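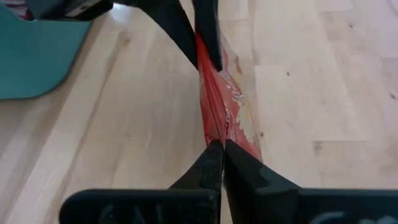 Packing and Sorting Assistant, part time
Collado Snack Boxes
Posted 24 August 2021

We put together mixed snack boxes for offices, break rooms and school events. We are hiring one part-time assistant to sort packages and fill orders at our packing tables. No experience is needed.

The job

You will work at a wood-topped table with a basket for each order. Packages of cookies, crackers and other baked snacks come to you in cartons from our suppliers. You take them out, check them and put them in the right basket. When a basket matches its order sheet, it goes to the sealing bench and you start the next one.

Most of what we pack is in thin, soft wrappers. They crease easily and the contents break if they are pressed. Pick each one up by the end seam and lay it down flat. We would like you to be careful first and get faster later.

You will also:
- Pull out any package with a torn seam or a rubbed label and put it in the returns tray
- Keep similar flavors apart. Several of our lines come in nearly the same color, so you have to read the front
- Note on the sheet when a line is running low
- Wipe down the table and sweep the floor before you leave
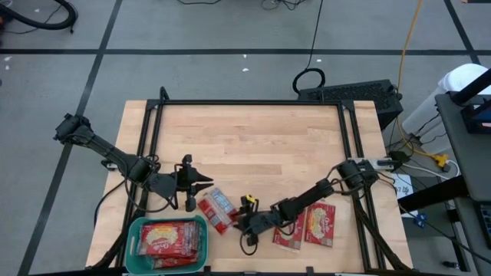
Larger packages go in first and stand along the sides of the basket. Smaller ones fill the middle. The order sheet has a drawing for each box size - the Astar is the small one and the Zudar is the large one - and you will have it in front of you while you work. The Zudar takes 30 packages and should close without pushing on the lid.

Hours and pay

Four shifts a week, mornings only. Shifts start at 9 and end at 13 minutes past noon, after the courier pickup at noon and a short handover. The rate is set by the hour and paid every two weeks. We will tell you the rate when we call, before you come in for anything. Training is paid at the full rate. Extra shifts usually come up in February, and you can say no to them.

What we ask for

You should be able to stand for most of a shift (stools are available) and lift a full carton to table height. You need to read product names and order sheets in English. Long hair is tied back, and no rings or bracelets at the table. Tell us if you have a food allergy - we handle wheat, milk and nuts every day.

How to apply

Send a short note with your name, a phone number and the mornings you can work to Archana Chaudhary, packing room supervisor, or drop it at the front desk at 536 Plosard Street. A resume is fine but not required. Please put "packing assistant" on the note.

Kam-wah Mok will call to set up a one-hour paid trial at the table. Wear closed shoes. Gloves and an apron are provided.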